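Rodica Roman
Feb 17, 2021

Started a sourdough culture in April and kept notes on it the whole time. Posting the useful parts in a thread.

The flour is whole rye from the Harkden mill. I tried Stanciu white first and it stayed flat for a week. Rye got going in 3 days.

I feed it 50 grams of flour and 50 of water, once a day, out of the fridge. In the fridge it gets fed when I remember.

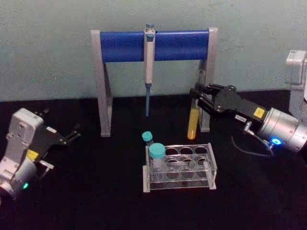 Filed under: Bread / Starter

Smell tells you more than bubbles do. Nail polish means it's hungry. Yogurt is fine. Pink or orange streaks – throw it out and wash the jar.

My standard loaf takes 725 grams of dough and a small Brestico pot with the lid on. Lid comes off for the last part of the bake.

Vidar Eide told me to hold back some of the salt water until after the first rest. I've done it that way since and the dough is easier to handle.

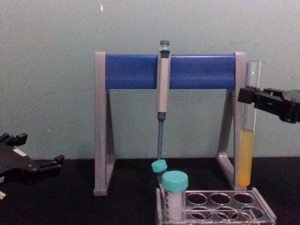

How long can a starter sit in the fridge without being fed?
Mine has gone seven weeks. It had gray liquid on top, which I poured off, and it needed two feedings before it would raise a loaf.

Next I'm trying the same dough with 200 grams of spelt. Oana Marinescu says it spreads – so I'll use less water and bake it in the tin.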